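Gatora is a method of cartomancy that uses a deck of 55 cards. It is practised mainly in South Korea and differs from tarot in having no court cards and no division into major and minor groups. The deck was drawn up by Hyun-seo Hong and first published by Postma in February 2011.

Layout

A reading uses either five or nine cards. The shorter form, known as the Talis, is laid in a single row from right to left and answers one question put by the sitter. The longer form is laid in a square, with the middle card turned last. Cards are placed on a plain cloth – green in the older handbooks, though any dark colour is accepted.
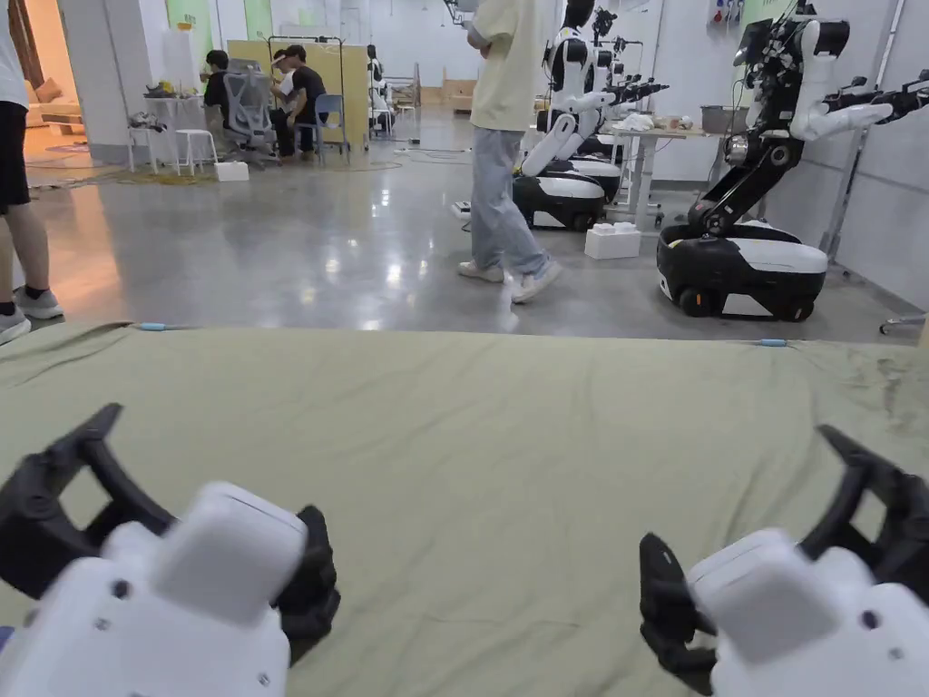

An olive-green cloth spread over a table

Meanings

Each card carries a single image and a number. Reversed cards are not read as opposites. A reversed card is taken to refer to the past, and an upright card to the present or near future. Six of the cards, called the gates, have no fixed meaning and take their sense from the card to their left.

Later versions

A revised handbook by Seul-gi Jeon and Byung-chul Noh appeared on Aug 17, 2019. It shortened the entries for the gates and dropped the lunar table printed in the first edition. Jae-in Oh has criticised the change, arguing that the nine-card form cannot be read properly without the table.

See also: Cartomancy, Lenormand cards, Oracle deck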